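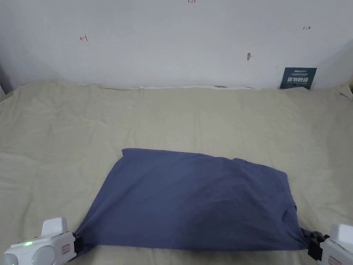

Chapter 6
Unpaid Work and the Household Economy

Economists are fond of things with prices on them. Pay a laundry to fold a shirt and national income goes up by a few cents. Fold it yourself and, as far as the official accounts can tell, you spent the evening staring at a wall.
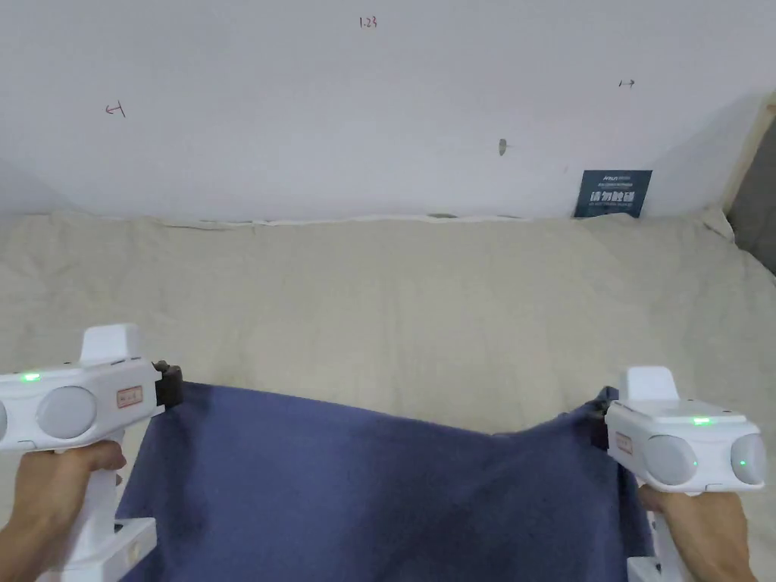
Figure 6.1 Handling a dark blue cloth over a pale beige bedsheet.

The town of Gillcombe, our case for this chapter, asked 453 households to keep a time diary for one week in October. Beds alone took around 35 minutes.
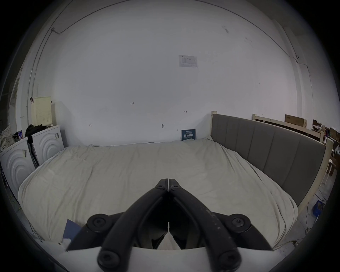

Put a wage on those minutes and the trouble starts. Should we use what a hired cleaner would charge, or what the person could have earned elsewhere? The second method implies that a surgeon makes a very expensive bed. Section 6.2 compares the two, and Section 6.3 asks why couples report more than 100 percent of the chores between them.

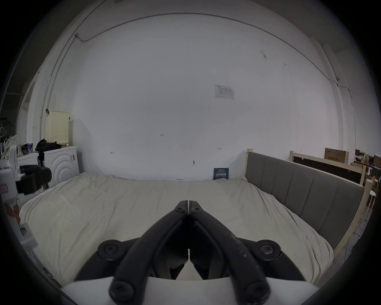 Figure 6.2 A bed covered with a cream sheet.

Key terms: replacement cost, opportunity cost, time diary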